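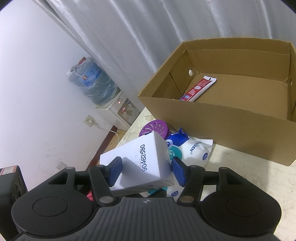

스턴드소프(Stundthorpe) 증류소가 드디어 셰리 캐스크 싱글몰트를 병입했습니다!! 폐쇄되고 나서 창고에 남아 있던 원액인데, 딱 300병이에요. 어젯밤에 목록 보고 잠을 못 잤습니다. 타래로 정리해 볼게요.

스턴드소프를 모르는 분들이 더 많을 거예요. 바닷가에 있던 아주 작은 증류소였고, 증류기가 2대뿐이었어요. 생산량 대부분이 블렌디드용으로 팔려 나가서 자기 이름을 단 병이 거의 없습니다. 저도 지금까지 마셔 본 건 독립병입자 시드비(Cidby)에서 나온 것 한 종류가 전부예요.

그 시드비 병이 정말 좋았거든요. 말린 무화과랑 젖은 밧줄 냄새가 같이 올라오는데 이게 어울려요 ㅋㅋ 처음엔 짠맛이 세다 싶다가 십오 분쯤 두면 오렌지 껍질 쪽으로 넘어갑니다. 물은 안 타는 쪽이 나았고요.

이번 병입도 시드비가 맡았습니다. 공식 발매일은 2019년 2월 1일, 가격은 4,000파운드... 네, 저는 못 삽니다. 그래도 이런 술이 세상에 나온다는 것만으로 신나요.

캐스크 2개를 섞었다고 해요. 하나는 올로로소 버트, 하나는 페드로 히메네스 혹스헤드. PX가 들어가면 너무 달아질까 걱정하는 분들 계실 텐데, 블렌딩을 맡은 Yiran Shao 님 인터뷰를 보면 PX 쪽은 마지막에 조금씩 넣으면서 맞췄다고 합니다. 올로로소만으로는 중간 맛이 비어 있었다고요. 이 대목 읽고 더 궁금해졌어요.

냉각여과 없음, 색소 없음, 캐스크 스트렝스. 도수는 아직 발표가 안 됐습니다. 오래된 원액이라 꽤 내려와 있지 않을까 짐작만 하는 중이에요. 저는 낮은 도수의 장기 숙성을 좋아해서 오히려 반갑습니다.

병 디자인도 마음에 들어요. 크리스털 디캔터에 금장 두르고 그런 거 없이 옛날 스턴드소프 병 모양을 그대로 가져왔대요. 라벨은 증류소 장부 글씨체를 복원한 것. 마개는 그냥 코르크입니다. 이 가격대에서 이렇게 담백한 병은 오랜만에 봅니다.

상자는 운다흐(Undach)라는 목공방에서 만든다는데, 창고 바닥 널을 재활용했다고 하네요. 상자 안쪽에 술 냄새가 아직 배어 있다는 얘기가 있던데 이건 누가 직접 맡아 보고 알려 주세요. 진짜로 궁금합니다.

구매 방식은 추첨이에요. 시드비 홈페이지에서 응모하고, 1인 1병. 한국으로 직접 배송은 안 됩니다. 영국에서 받아 줄 사람이 있어도 주세 계산은 꼭 먼저 해 보세요. 위스키는 관세에 주세, 교육세, 부가세까지 붙어서 최종 금액 보고 놀라실 수 있어요.

이런 병은 다 투자용으로 묶여서 아무도 안 마시는 거 아니냐는 질문을 받았는데, 그런 병도 분명히 있겠죠. 그래도 시드비가 바에 먼저 배정하는 물량을 따로 빼놨습니다. 잔으로 파는 조건이고요. 이 결정이 저는 이번 소식에서 제일 좋았어요!

배정받은 바 중에 시에(Xie)가 있습니다. 작년 9월에 갔던 곳인데 오래된 셰리 캐스크를 잔을 데우지 않고 아주 천천히 내주는 집이에요. 바 쪽에 메일로 물어봤더니 반 잔도 가능하다고 답이 왔습니다. 반 잔이면... 적금을 하나 깨면... 가능할지도...

비슷한 맛을 현실적인 가격에 찾는 분들께는 바닷가 증류소의 올로로소 숙성 제품부터 권해 드려요. 피트는 약한 쪽으로 고르시고, 첫 잔은 작은 튤립형 잔에 따라서 오래 두고 맡아 보세요. 짠 기운하고 말린 과일이 같이 나오면 방향은 맞게 잡으신 거예요.

혹시 예전 스턴드소프 병 갖고 계신 분 있으면 라벨 사진 좀 보여 주세요. 특히 흰 라벨 시절 것! 병입 연도랑 캐스크 번호 표기가 자료마다 달라서 맞춰 보고 있어요.

도수 발표 나면 이 타래에 이어서 올릴게요. 반 잔 마시게 되면 시음 노트도요 🥃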